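Inicio Revista Tecnología Hogar Suscríbete
Buscar en la revista Ir

Llevo dos semanas con el kit de Ivoteck en casa y ya no doblo una camiseta sin pensar en cómo lo haría una máquina. Es contagioso, aviso. El paquete trae 2 pinzas de mano con gatillo, sus cables y el acceso al servicio de Inon, la plataforma a la que subes lo grabado para que un robot aprenda de ti (de tus manos, vamos, que las mías tampoco son de sastre).

El planteamiento me gusta. Tú haces la tarea con las pinzas y el sistema guarda cada movimiento. Inon pide 200 repeticiones por prenda para empezar y recomienda llegar a 1000 si quieres un modelo que aguante cambios de tela. Yo me quedé en 401, ¡y ya tenía las muñecas pidiendo vacaciones!

El montaje se hace rápido, aunque el manual es flojo y la aplicación, versión de junio, se empeña en pedirte la calibración cada vez que cambias de habitación. Custbridge, que lo distribuye aquí, contesta bien por correo. Comparado con el kit de Nzioka, que probé antes, este pesa menos y el gatillo va bastante más suave. 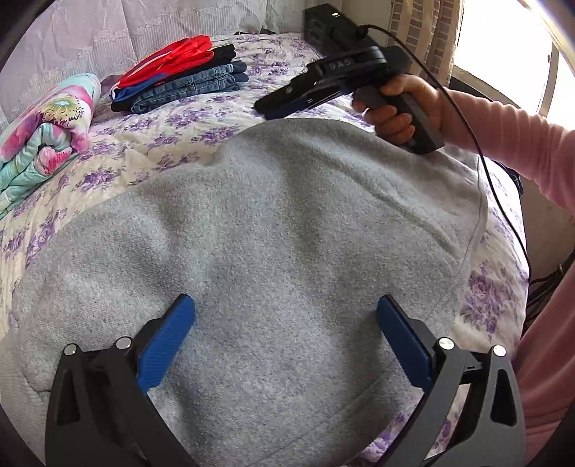
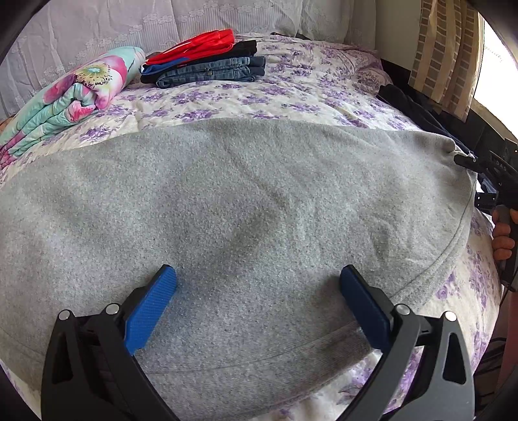
Lo que más me costó fueron las prendas gordas. Con una camiseta fina cierras la pinza y listo, pero el punto grueso se escurre, hace bulto y te obliga a buscar el borde. La sudadera gris, extendida sobre la colcha de flores, me enseñó más que todo el manual: las almohadillas azules tienen textura y se agradece, pero hay que entrar por el borde, con los dedos bien abiertos y casi a ras de la tela. Los vaqueros los dejo para otra tarde. ¿Lo compraría? Para trastear en casa me parece caro, pero si tienes un proyecto entre manos, yo lo pediría prestado un fin de semana y luego hablamos.

Contacto | © 2022 Todos los derechos reservados | Volver arriba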